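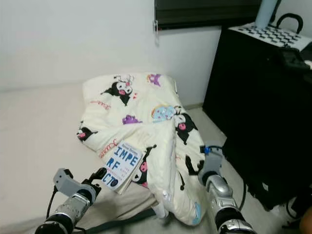 August, 3 pm. Second dye bath for the print tests, and I'm finally getting a black that stays black! The first one dried down to a sad brown on cotton (my own fault, I eyeballed the soda ash). What I'm after is a solid black shape on a cream ground, like the hooded characters on that comforter, where the ears still read as ears even with the cloth all rumpled up. Mine bleed as soon as the fabric bends. Going to try the Griver thickener next, 500 grams of paste, and let it sit overnight before I touch a screen.

Washed swatches from batch 3652 came out of the machine at lunch. The Arkton pigment held up fine, the Egilsson one crocked all over my thumb — annoying, it's the nicer color.

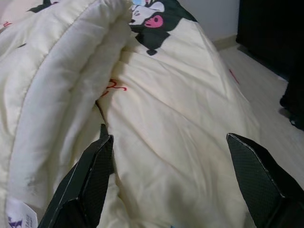
Still stuck on whether to print before or after quilting. Bokbridge wants it printed flat and stitched later, and I get why, but then the rows of stitching land wherever they land. Look how the cloth puffs up into ridges between the seams and the highest one throws a soft shadow on the flat layer. Any fine line crossing one of those is going to wobble. So big simple shapes only, and I'll keep the small lettering for the pillowcases.

Other thing, the curing. Three minutes under the press was too short and the swatch felt tacky, so tomorrow I'm giving it longer and
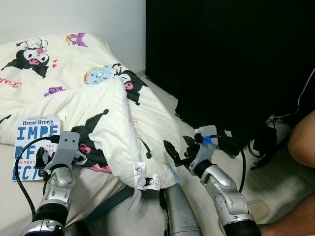 putting a sheet of parchment on top so it doesn't glaze. If that works I'll redo the two failed swatches from the same paste. Need more soda ash. Also somebody has the good squeegee, please put it back on the hook!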